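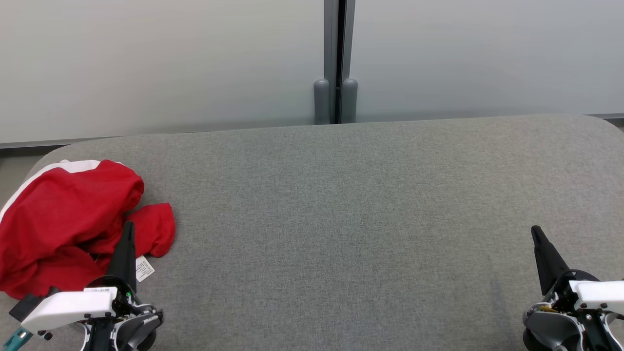
3.2 Cell layout and routine care

The folding cell at the Tivton site has two arms that work over one padded table. The table top is covered in gray woven fabric with rounded corners. We chose a soft top early on, after a bare board wore down the tips of the first set of fingers. The fabric also keeps a garment from sliding when only one gripper is pulling on it. Its main drawback is that it holds lint, and lint was behind more of our stoppages than any fault in the arms themselves.

Each arm ends in a gripper with long tapered black fingers. The fingers are narrow at the tip so that they can get under a hem or a collar without pushing the cloth ahead of them. A small green light at the base tells the operator that the gripper has power and is talking to the controller. It does not show that the gripper has been zeroed, and two of our early sessions were lost to that mistake. The start-up sheet now lists the zeroing step on its own line, before the arms are moved to the ready position.

The control software, Wiris, runs on a single computer outside the cell. It logs finger opening, motor current and arm position for every attempt, along with the views from the cameras. The log is written to a local disk and copied to the Toledo office at the end of the shift. The results in Section 4 come from 3268 attempts logged in this way.

3.2.1 Finger wear and alignment

The fingertips have a shallow recess on the inner face. When the recess is clean, thin cloth is pressed into it and held. When it fills with fiber, the face becomes nearly flat and the cloth slips out during the lift. The slip is hard to see from the head view, where the arms themselves often block the tips, so the operator checks the recess in the wrist view before each block of attempts.
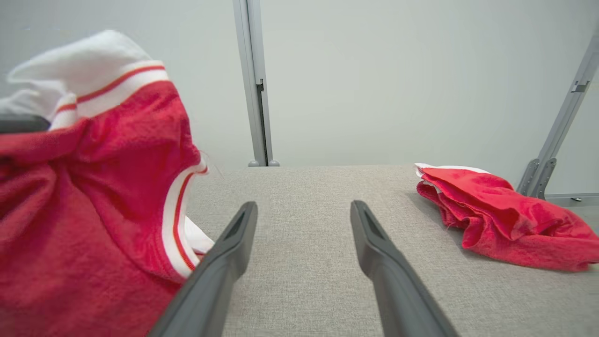

Figure 3. Wrist view during work with a red garment and a red towel at the padded table.

Fuzzy fabrics are the worst case for this. They shed onto both the table and the fingers, and their thickness varies from one fold to the next, which makes the current reading a poor guide to how much cloth is held. Ribbed trim is easier to hold but tends to catch on the edge of the tip when the finger opens. We lowered the opening speed for trimmed garments and left it unchanged for the rest.

The two fingers of a gripper must also meet squarely. We check this by closing them on a strip of plain paper and pulling the strip by hand. If it comes free on one side first, the screws on the housing are loosened, the fingers are closed at low force, and the screws are tightened again in that position. A gripper that fails the paper test after 5 tries is taken off the arm and sent to the bench. The spare grippers, supplied by Stidholm, are kept already wired, and a swap needs only the connector and the wrist screws. The zero position has to be set again after any swap.

3.2.2 Table and cameras

The table is cleaned with a lint roller between garment sets and vacuumed at the end of the shift. We do not use a damp cloth, as it leaves patches that show up darker in the images until they dry. The fabric cover was replaced once, in May, when the weave had pulled near the front edge. The new cover was the same gray but a little stiffer, and we saw more missed grasps on flat sleeves during the first days of use. We did not remove those attempts from the data.

The pale panels behind the table and the metal posts that hold them serve as fixed marks for checking the cameras. At start-up the operator compares the live head view with a stored reference view and looks for any shift in the posts. The wrist cameras are checked with the arm parked in a set pose. A wrist camera that has been bumped usually shows it first in the position of the fingers, which should enter the view from the bottom at the same place each time. If they do not, the mount is reset and the camera is calibrated again before any more attempts are logged.

The cover and all fingertips were inspected last on 3/13/25, after 680 attempts with the current set of fingers. Wear at that point was limited to light polishing along the edges of the recess. The set was cleaned and put back into use.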